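We use cookies to keep this site working. Accept / Manage settings

Reading time: 4 minutes

Teaching Two Arms to Tidy Up: Final Report
Callum Tunstall, Mellville robotics lab, student project
April 26, 2022

The original plan was to program the robot. I wrote a proposal saying so, with a flow chart. My advisor read it and asked how long I thought it would take me to write down, in code, everything my own hands do when I pick up a pen. I said two weeks. She let me have two weeks.

At the end of them I had a routine that could pick up one marker, provided it lay in one exact spot and pointed in one exact direction. If you moved the marker by the width of a finger, the arm closed firmly on air and carried the air to its destination.

So this report covers the second plan, where a person does the task by remote control, the robot records it, and a model learns from the recordings. I called the project Clorkosach, which was the random password the lab network gave me in December and the only name not already taken on the shared drive.

How the demonstrations work

The operator sits at a table with a pair of small hand-held leader arms. Move the left leader and the left robot arm copies you. Squeeze the trigger and the gripper closes. The software that joins the two is a package called Verschueren, left behind by a student who graduated before I arrived and whose comments in the code consist mainly of the word "careful." Each time through the task, from first reach to last release, is saved as one episode.

The task is to gather a group of markers and put them down side by side, caps facing the same way. Either arm may pick up, and either arm may pass to the other.
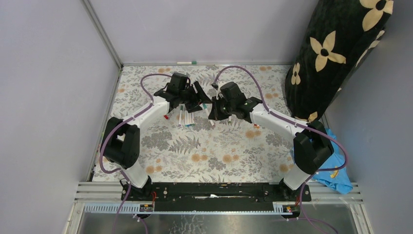 Handing over was the hard part, and I spent more time on it than on everything else put together. With one arm you only have to be right about the marker. With two you have to be right about the marker and about your other hand, which you can't feel. When the grippers are nearly touching over the middle of the mat, every operator slows down and holds their breath, and the model learned the slowing down very well. It also doesn't help that the mat has ferns and flowers printed all over it, so a white marker is lying on a pale background with plenty else going on. The colored caps turned out to be what I steered by. I suspect the model does the same but have no proof.

Things I got wrong

I threw out clumsy episodes at first. If I fumbled a marker I deleted the run and started over, because I wanted the data to look good. The first model trained on it was graceful until something slipped, and then it had no idea what to do, having never seen anybody recover. It would hover. Once it hovered through my whole lunch. After that I kept the fumbles, as long as they ended with the marker where it belonged.

I also changed my mind halfway through about which hand should lead. Early episodes favor the right arm. Later ones favor the left, from the day I sprained my wrist. The model's opinion is that both arms should go at once.

Cables need checking before each session. A loop that is fine in the middle of the workspace can pull tight at full reach, and the operator is looking at the markers and won't notice.

Results

I recorded 3273 episodes. I had promised 2000 and would have stopped there if the handover had worked. The first 1000 went almost entirely into learning how to be an operator, and if I did this again I would practice first and press record later.

For the final test I ran 10 trials with the markers set down at random by a labmate from the Ellberg group, who took the word "random" as a personal challenge. The robot finished seven. Two failures were dropped handovers. In the third it lined up every marker neatly, then picked one up again and wouldn't give it back.

Next steps

More operators, for a start. All of the data is me, and the robot now has my habit of nudging a marker straight after it is already straight. I'd also like to try thinner pens. The leader arms need new trigger springs before anyone uses them again, the left one especially.

Contact the lab | © 2022 Mellville Student Projects | Back to top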